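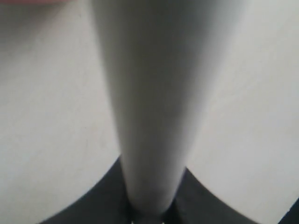 The view from a wrist camera at Cordale, with what is most likely a gripper finger close to the lens and a light gray surface behind it.

Zyanya Olvera writes the operating rules for the robot cells at Cordale, and the first thing she asks a new operator to do is look through the wrist camera before touching the controls.

"People trust the camera too much," she said. "It sits right by the gripper, so they assume it sees everything the gripper is going to hit. A lot of what it sees is the gripper."

Her rulebook started in March as two pages taped to a cabinet. It now runs to 96 numbered items, and she would like to cut it. The last review covered 2,314 logged runs, and she read the operator notes on every one where a person had pressed stop.

"Most of the notes say the same thing. Somebody wasn't sure, and they waited to see. I want them to press stop when they aren't sure. You don't need a reason you can defend."

The rule she gets the most pushback on is the two-person check. After any change to the gripper, two people have to look at the camera picture, each on their own, and sign the sheet. At the Niven site, she said, operators complained that it took too long. She timed it at around 2 minutes.

"I told them they could have the 2 minutes."

Focus is another sore point. The cameras are small and their focus is fixed, and things held very near the lens come out soft. Olvera does not count that as a fault. What she wants written down is any change from the day before: a smear, a new dark patch, a finger sitting at a different angle.

"Compare it with the reference picture. Don't compare it with your memory."

Reference pictures are retaken whenever a mount is loosened, even if it goes back on the same marks. The old ones are kept. She picked that up at Sillell, where she worked before, after a team spent a whole shift chasing a shift in the picture that had been there for weeks.

I asked whether the rules would be any different for a cell that runs without an operator nearby. She said Cordale doesn't have one yet, and the draft for it is still with the people at Momov.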